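July, late

Second day on the Clilia comparison and I am less convinced than I was at breakfast. The claim from the Porum side is that a policy trained on 3,385 demonstrations, with the bottle colours shuffled between takes, will pick the bottle it is told to pick whatever colour it is and whichever way up. Their write-up makes it sound settled. It rests on 200 trials, and I can't find anywhere what they did with the trials that were stopped early. Dropped, I suspect.

Spent the morning reading their logs. Of the 3,385 they threw out a good few before training and kept 2,559, and the rule for keeping them is one line long: "clean grasp". Clean according to whom? If you only keep the tidy ones the arm never learns what to do after a fumble, and then you test it on tidy tables and it looks marvellous. 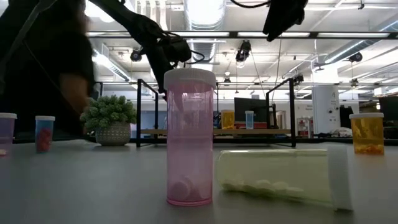 *From the bench diary, Gashi trials. Words and picture by the diarist.*

My own layout is meaner than theirs. Seven bottles, two of them up on the board, and the yellow-green one on its side right next to the tall pink one. Put the plant in as well, between the blue and the pink. Porum's tables had no clutter at all that I could see, and all that see-through plastic under our lights can't be easy for any camera.

Asked Zekum for the raw scores again after lunch. They sent the averages again. Averages are no use to me -- I want to know whether it fails on the same bottle each time or all over the place.

Still think the shuffling might be doing something. I just don't think they have shown it. To pull it apart you'd need 2 sets of the same size, one shuffled and one not, same operator, same hours. Have written that up and sent it round. No reply by six.

Must remember to relabel the afternoon folder, it has the morning's name on it.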